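Keep the Town Archive Where People Can Walk In

The town of Valderrama wants to move its paper records out of the basement of the old library and into a storage facility run by a company called Dromero, 64 miles up the highway. The proposal has been on the council's agenda since November. I think it is a mistake, and I would like to explain why before the vote.

The case for moving is not foolish. The basement is damp along the north wall. The shelves are full. The library needs the space for a children's room, and anyone who has tried to find a chair there at four in the afternoon knows it. Dromero offers steady temperature and humidity, a sprinkler system that won't soak the boxes, and a monthly bill that is lower than what a new building would cost. On paper it looks settled.

What the proposal leaves out is how the records get used. Under the Dromero contract, a resident who wants to see a box fills out a form, pays a retrieval fee, and waits up to three business days. Then the box comes down in a van and sits in a reading room for an afternoon. If it turns out to be the wrong box, the process starts over.

Anyone who has done this kind of looking knows that the first box is almost always the wrong one. Last spring I was trying to find out when the footbridge on Brarkanthorpe Road was put up. The index said to look under public works. Public works had nothing. The answer was in a folder of complaints to the town clerk, where a farmer had written in 1884 to say that the new bridge was too narrow for his cattle. I found it on my fifth try, in a single morning, by walking up and down the aisle and reading labels. Under the new system that would have cost me five fees and most of a month. I would have given up after the second.

Zoila Correa has run the archive for 11 years on a part-time salary. She can tell you which deed books were rebound and which drawer holds the maps that were never listed. None of that is in the index, and it will not travel up the highway with the boxes. The proposal keeps her job but moves her to a desk at town hall, where she will process request forms. I can't think of a worse use of her.

The council's answer is scanning. A vendor called Truveo would scan the collection over several years and put it online, and then, we are told, the location of the paper won't matter. I am in favor of scanning. I use scanned newspapers every week and would hate to go back to microfilm. But the first phase covers 300 boxes, chosen by how often they were requested in the past, so the material that has been ignored will go on being ignored. Handwriting doesn't search well, either. The farmer's letter would come up under his name, if someone typed his name correctly, and I didn't know his name.

There is also the matter of who comes in. The archive sign-in book for last year shows 87 visitors who gave their reason as "just looking." Some of them probably were killing time. Others were people who had bought a house and wondered who had lived in it, or students who had been told to find an old photograph of their street. People like that don't fill out retrieval forms. They come down the stairs because the door is open – and a few of them come back.

So what should the town do? Fix the north wall first. The library will need that wall fixed whoever uses the basement. Send the duplicate tax rolls and the canceled checks to Dromero, since they take up nearly a third of the shelving and are rarely opened. Keep the deeds, letters, maps, and photographs in town. The former bank on Main Street has a dry ground floor and has been empty for two years, and the owner has said he would talk about a lease.

This would cost more than the current proposal in the first year. I don't claim otherwise. But the council has not asked for a figure, and it should have one in hand before it signs a 10-year contract with a penalty for leaving early. Residents who agree can write to the clerk or speak at the next meeting, where public comment is taken before the vote.

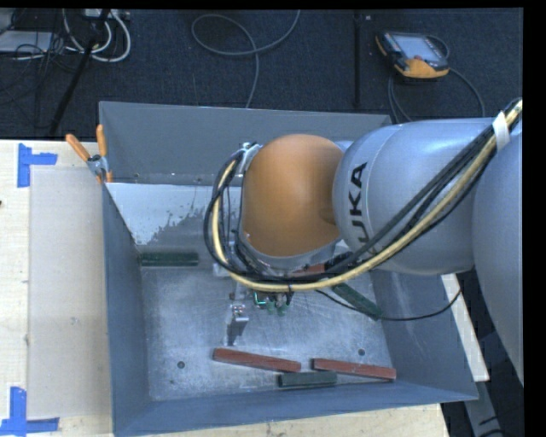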